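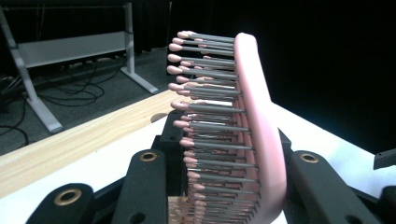

Up at six, rain on the shed roof, porridge. Got in before the others and had the heater on by the time Felicja arrived with the new draft of the handling rules. She has got it down from eleven pages to 4, which I would not have thought possible. We read it through at the bench with a pen each.

Most of the morning went on section 2, personal care items. I had been putting it off. Kitchen things we sorted out in August and the rules for those have hardly been touched, but brushes, combs and the like were left as a single line that said "grip firmly, do not deform", and that is no help to a person with the gripper in hand and a hairbrush on the table. Firmly where? By the pins or by the back? Yesenia and Eustaquio have been doing it differently for weeks and neither was wrong by what was written down.

What we settled on, for my own record:

Brushes are held upright at least once per run, so the side profile shows and the pins can be told apart from the back. Fingers close on the solid part. If a finger has to come near the pins it comes in beside them and doesn't press them flat. A run where the pins are visibly bent by the finger gets marked as a fault and kept, not deleted. Felicja was firm on keeping faults and I agree with her. The old habit of quietly binning them made our numbers look better than our work.

Nnamdi wanted a rule on colour as well. His case is that a pink brush against a black curtain is easy and a black brush against the same curtain is not, and if we only log the object type then we are mixing easy with hard and calling it one result. He is right, but I don't want operators judging what is "hard". We compromised on writing down the main colour of the object and the colour of the backdrop, two words, no opinions. He will write the wording and bring it to me.

Longer argument about the table. Wenceslao's view is that a second object on the surface, such as a plank, should be treated as clutter and noted every time. Mine is that it should be noted if it could be touched during the run. His is the simpler rule and in the end I gave in, mostly for that reason. A rule that needs a ruling each time it's used is a bad rule. So from now on, everything on the table top that isn't the object gets a line in the log, whether the gripper goes near it or not. I can already hear Eustaquio sighing at the extra typing.

Same discussion produced a cable rule, which we never properly had. Cables on the carpet are to be kept out of the strip where the operator stands. Under a stand is allowed. Across a walkway is not, taped or otherwise. I went over the wording three times – "walkway" meant something different to each of us – and finished up marking it on the floor plan in red pencil so there's no debating it.

Lunch was a ham roll and an apple at my desk. Rang the dentist, no appointments until next month.

Afternoon was the inspection sheet for the gripper. Jarkelard sent over theirs, which runs to 49 checks. Some of it is very good, and I have pinched their order of working, fingertips first and then back toward the body. A lot of it we would never do before every session, though, and a sheet that is ticked without looking is worse than a short one done properly. I cut it down to fingers, grommets, screws, brackets. Look at each grommet for seating. Look at every screw you can see. Open and close fully, and listen. Then sign. The long version stays for the full service, every 1,000 cycles, and goes in the blue folder.

Yesenia tried the short sheet twice while I watched and said nothing. The first time she skipped the brackets, so I moved them up the page. The second time she went straight through. She also pointed out there was nowhere to write what you found, only boxes to tick, and she was quite right. Added a line under each.

Bit of a disagreement with the Nogueira people by email about hygiene. They want personal items wiped down between operators. We say between sessions. I can't find anything in the client requirements that settles it either way, and wiping costs us next to nothing, so I've written theirs in and told them so. Felicja thinks I fold too easily by mid-afternoon. Possibly.

One thing still open is who can change the rules once they are issued. At the moment anybody can edit the shared copy and twice now a number has moved with no name against it. I would like one owner per section and a dated note for each change. Wenceslao thinks that is heavy for a group of five. I have said we'll try it for the length of the Plistau job and look at it again afterwards.

Left at half past five. Still raining – the gutter at the back corner is overflowing and I'll need to get the ladder out. Leftover lentil soup for tea, and read for an hour. Tomorrow: print section 2, get all five of us to sign it, take the old one off the wall. Ring about the gutter if the ladder won't reach.

Contact | Copyright, all entries by the author | Back to top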